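The Bin Under the Stairs

I grew up in a house where the blocks lived in a pillowcase. You untied the knot, tipped the whole lot onto the rug, and that was your Saturday gone. So when my editor asked if I'd write something on why grown people still get soft about plain colored blocks, I said yes before she'd finished the email.

My first stop was Leopold Gruber, who has a shop called Eder on the hill side of Woteston. It's narrow and smells of floor wax, and there is a bell on the door that sticks in damp weather (it stuck for me, and I stood there shoving like a burglar). Leopold sells blocks. He'll sell you a kite if you insist, but he'd like you to look at the blocks first. By his own ledger he has 948 sets on the premises, and he let me handle more of them than was good for business.

"Two colors," he told me, when I asked what a beginner should buy. "Give a child twelve colors and she sorts all afternoon. Give her two and she starts a wall."

I'd never thought about it that way, but he's right! My sister and I had every color going and I can't remember building one thing that stood up. What I remember is fighting over the yellow ones.

Then there's the question of where you keep them, and people have opinions. Leopold is a basket man. My neighbor swears by drawers. I've come around to the open bin, preferably metal, the sort of thing you'd find in a workshop, with walls low enough to reach over and a floor that can take a beating. You can see what you've got without tipping anything out, and the noise a block makes going in is deeply satisfying — less so at six in the morning, I'll admit.

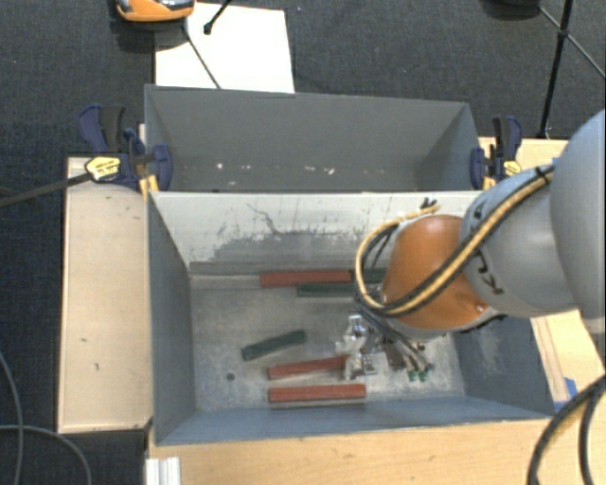

Red and green blocks in a gray metal bin, with a second bin behind.

I love how blocks settle when there are only a few of them. A couple line up along the back as if they'd been told to, and another lies off at a slant, and your hands start itching to straighten it. My husband can walk past a bin like that. I can't. I've lost 15 minutes of a work call to nudging three reds parallel, and I'd do it again.

In June I took the slow train out to Skerkari for the block fair, which fills an old rope hall for one long Friday. It had 33 tables and more than 2,000 visitors, and I think every one of them was ahead of me in line for coffee. The big draw was the Drellerik, a building contest with rules a single page long: plain rectangular blocks, no glue, no talking to your partner. I entered with a retired bus driver who built fast and low while I kept trying to go up. We came nowhere near the prizes. He shook my hand and told me I had a good eye and terrible patience.

I came home with a small set, red and green, wrapped in newspaper. The bin is under the stairs now, next to the boots, and so far the only person who's played with it is me.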